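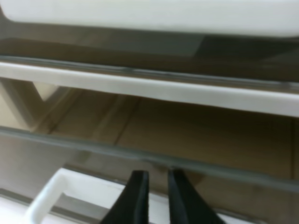
Photo: K. Meijer, posted with first message

Small plastic drawer units: keep, fix or toss?
Forum: Home and Storage > Craft Rooms and Desks

koenmeijer
Hello all, long-time reader, not much of a poster, so please be gentle. I'm finally sorting out the back room and I've reached the little plastic drawer tower, the kind with a white frame and dark smoky see-through drawers. It has held my buttons, fuses, picture hooks and dead pens for longer than I care to admit. My question is whether it's worth keeping. The frame is white rails and slanted posts, nothing fancy, and mine has developed a wobble whenever I pull the top drawer in a hurry. The drawers also stick a little in February and then behave again once the heating goes off, or maybe I'm imagining that part. My brother Kobe says toss it and buy a proper wooden one. I'm fond of it, though. It was on my desk in my first apartment, and it fits the space between the lamp and the wall like it was born there. What would you do?

anju_d
Keep it! I have a soft spot for these. Mine came from a yard sale with somebody's embroidery floss still in it, and I've used it every day since (the floss too, I'm still working through the greens). For the wobble, take all the drawers out, turn the frame upside down on a towel and press each post firmly into its rail. On mine they're just pushed together, no screws, and they creep apart a tiny bit every time you yank. Thirty seconds of pressing and it was solid again. If yours has glue in the joints then ignore all that, of course.

kobe_m
The brother here. I stand by what I said. You can't put anything heavy in them, the fronts scratch, and you can never tell what's inside because the plastic is so dark. You open every single drawer looking for a fuse. I've watched him do it!

CattaneoC
Kobe, dear, that's what labels are for. I'm on your brother's side. I kept the office supplies for a small school for years and we had a whole shelf of these. Dark drawers hide a mess beautifully, and if you're the sort who gets twitchy looking at a jumble of rubber bands (I am), that's a blessing. I put a strip of white tape on each front and write on it with a laundry marker. It peels off clean when you change your mind, and I change mine a lot.

koenmeijer
Thank you both, you've cheered me right up. Concetta, where do you put the tape, on the front itself or on the handle? The handles are those open squared loops, so there isn't a whole lot to write on.

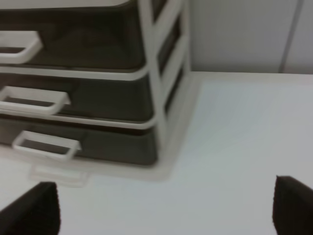 The handle side

CattaneoC
Oh, those are nice open pulls. I'd go on the drawer front, to the right of the handle, so your hand doesn't rub the writing off. I wouldn't put it on the white rails between the drawers. I tried that once and spent a month not knowing whether the word meant the drawer above or the one below, and neither did anybody else in the office, poor things.

benja_herrera
Coming at this from a different direction. I had two of these and gave them both up for a Malham cabinet, the metal one with shallow trays, and I've never looked back. Koen, if you have the floor space, think about it. Shallow trays mean everything lies in one layer. In a deep plastic drawer the small stuff sinks and the big stuff floats, and you end up digging. I'm not saying throw yours in the trash. Pass it along to someone with kids, they love putting little treasures in drawers.

anju_d
Benjamín, that's a lovely cabinet but it's the size of a dishwasher! He's talking about something that sits on a table. I do agree about the digging. What I did was cut down cereal boxes to make dividers, 4 to a drawer in the shallow ones. It looks homemade because it is homemade, and I kind of like seeing a bit of cartoon rabbit when I go for the safety pins.

kobe_m
Cereal boxes. See, this is where it leads.

koenmeijer
Ignore him, he keeps his screws in a soup bowl.

I tried the upside-down trick this morning. Everything came out onto a cookie sheet first, which was an education. I found the spare key to a bike I sold, and a Prultell tape measure I had already replaced. I pressed all the posts in, and two of them gave a good click. It still moves if I really shove it, but pulling the top drawer doesn't set it rocking anymore, so I'm calling that a win. Any tips for the sticking? I've heard candle wax and I've heard soap.

benja_herrera
Wax, if you must. Soap gets gummy on plastic after a while, at least it did for me. Rub it on the runners only, very thin, and buff it with an old sock.

CattaneoC
I'd wash it first, before you put anything on it. Warm water, a drop of dish liquid and an old toothbrush along the runners. Years of pencil dust and lint get packed in there and people blame the weather. Let it dry overnight with the drawers out. I'd bet you won't need the wax at all. And no scrubby sponges on the smoky parts, please, they show every scratch. Kobe is right about that much.

kobe_m
I'll take it.

anju_d
Seconding the wash. Also put your heaviest things in the bottom drawer. I know everyone says it and I know everyone forgets it (I had a bag of glass beads in my top drawer and wondered why the thing leaned). Mine goes thread on top, tools in the middle, beads down below.

koenmeijer
That explains a lot. My batteries were up top. I'm going to wash it tonight, move the batteries down and do the labels when it's dry. Does anyone have a favorite tape? The Lellora one at our hardware store comes in a 30 foot roll and that seems like a lifetime supply for one small tower.

CattaneoC
Get the long roll. Once you've done the tower you'll start on the pantry, mark my words.

benja_herrera
Masking tape from the kitchen drawer does fine. It yellows after a year or so, then you tear it off and put on another piece.

kobe_m
Put me down for the rest of the roll. I need to label a soup bowl.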